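Loose-top table check – Drastcombe site, Room 51
Asset no. 173
Checked in July, start 9.40 am
Form used: Osex furniture check, short version

Scope: one small table with a lift-off top, pale green. Covers the top, edges, stool underneath, seating of the top, and lifting by two parties, one at each end. Does not cover chairs or the fixed benches, which are on their own sheet.

1. Area around the table clear before lifting
Pass. Floor swept, bags moved to the wall. The doormat by the corridor door still curls at one corner and has been reported separately.

2. Top surface flat and smooth
Pass. Matte finish, no lifting of the surface. Straight edge laid both ways, no gap worth recording.

3. Edges safe to hold
Pass. Run a cloth along all four sides before using bare hands. If the cloth snags, stop and tape the place. No snags this time.

4. Grip at the far end
Pass with comment. Fingers go over the edge, thumbs on top, one hand near each corner. Hands in the middle of the short side let the board tip.

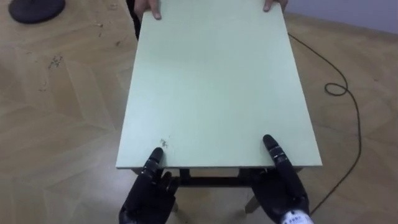

Surnimine: We had the same type of top in the reading room and the corners were fine for lifting but bad for setting down. Fingers end up between the board and the stool. Can the sheet say to move the hands out to the sides before the last bit?

Comment accepted. Added to item 5 below. The wording on the old sheet only said "lower with care", and that does not tell anyone where to put their hands.

5. Lifting and setting down
Pass. Agree who gives the word before anyone takes hold. Lift level, step clear of the stool, set down on the word. Hands out to the sides for the last few centimetres. If the far end rises first, lower it again and restart – do not try to correct it in the air.

6. Top seated on the stool
Pass with comment. The board is longer than what it stands on, so the ends overhang. Do not lean on an end, and do not put anything heavy there. The top should be centred by eye and then tried with a flat hand at each corner. Slight movement at one corner on the first try, none after it was shifted and tried again.

7. Stool frame and legs
Pass. Wooden legs, dark crossbar. Crossbar tried by hand, no play. Legs looked at for splits down to the floor. Feet have no pads. Pads to be fitted if the table stays in this room, as the floor marks easily.

8. Condition and cleanliness of the top
Advisory. See the notes after the signature block. Not a reason to take the table out of use.

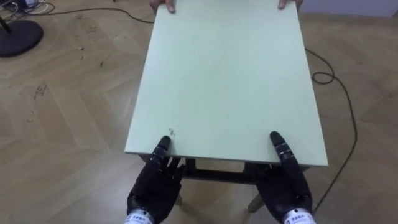

Pintér
Furniture and Rooms Inspector, Drastcombe

Notes on item 8. There is a small cluster of dark scuffs on the top, close to one end and over to one side, and faint smudges elsewhere. The scuffs were felt with a fingertip and are on the surface only. Try a damp cloth with a little washing-up liquid first, then dry. No scouring pads and no cream cleaner on this finish, it goes shiny in patches and then every table in the room has to be explained at the next check. If the scuffs stay, leave them and write "marked, sound" on the sheet.

The smudges are ordinary handling and need no entry next time unless they are sticky.

Actions
Clean top as above – room staff, before next booking
Felt pads for feet, one set – stores, order line 1213
Reword item 5 on the master sheet – Pintér
Check asset label is still attached under the top – next inspection, not done today

Result: in use, advisory on item 8. Items 1 to 7 passed, two with comments. Repeat the check after any move to another room, or if the top has been dropped at either end, even from a low height. Sheet to be kept in the Room 51 folder behind the bench sheets.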